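Two-armed robot learns the washing-up at Grultby workshop

A pair of white robot arms has spent most of July putting plates into a dish rack at the Grultby community workshop, and people have been queuing up to show them how.

The project is called Drotari and it is run by a small team led by engineer Oriana Ocampo. Nothing the arms do is written out as a list of moves. A person sits at a bench with a matching pair of handles, one for each hand, and the two arms copy whatever the hands do. Every go is recorded, and the recordings are then used to train the robot to try the job by itself.

By the end of the month the team had 386 good runs of the plate task alone, and 3,297 across everything they have taught since the winter, from folding tea towels to putting lids on jars. Almost 40 of the plate runs came from people who had walked in off the street on open evenings, and Ocampo is delighted with them.

"Our own team all pick up a plate the same way by now," she said. "Then a retired baker comes in and does it completely differently, and it's lovely, and the robot needs to see that too."
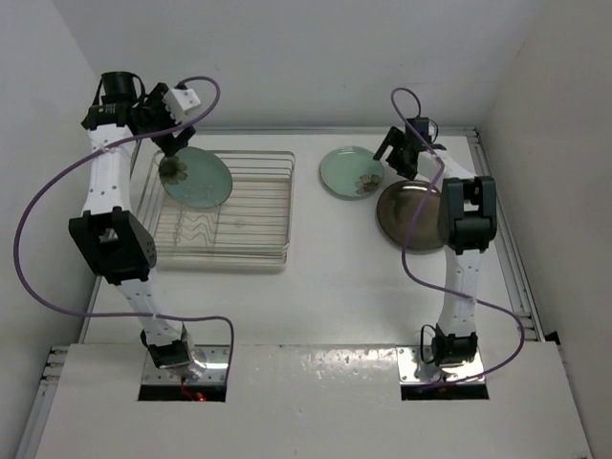
Plates were picked for a good reason: they are much harder than they sound. A plate lying flat gives a gripper very little to get hold of, and once it is up it has to be turned and brought over the rack without clipping the rim. The team went out of its way to choose awkward ones as well. The green glass plates with the dried flowers in them let light through, and the dish rack is clear too, so the cameras get no easy edges to go on. A glossy bronze-brown plate goes in with them for the opposite trouble, with highlights that shift about as the arms pass over it. Loretta Yazzie, who looks after the training side, says that if the robot can cope with that lot it should find a plain white dinner plate quite restful.

Working the handles takes a bit of getting used to! There is no feeling of weight coming back through them, so newcomers tend to squeeze far too hard, or stop in mid-air to check where the fingers have got to. Most settle down after ten minutes or so. Yaa Addo, 16, had her first try in the second week and was soon moving plates with one arm and steadying the rack with the other, something the team had not thought of doing. Her runs have been kept in, and the idea has been added to the notes handed to new drivers.

Slips are kept too, as long as the driver puts them right. A run where the plate starts to slide and is caught, or goes down and is picked up again from a better angle, is marked with its own label. Yazzie would like more of these, and has asked drivers to stop apologising for them.

The robot's own attempts are still slow. It hesitates over the rack, and it has a habit of going back for a second look at a plate it has already put away. But it managed two plates in a row with no help during the last open evening, and the cheer could be heard out in the car park.

Next on the list are bowls, followed by cutlery, which Ocampo is looking forward to and Yazzie is not. The open evenings carry on through the summer from 6.30pm. No experience is needed, under-14s should bring an adult, and there is tea.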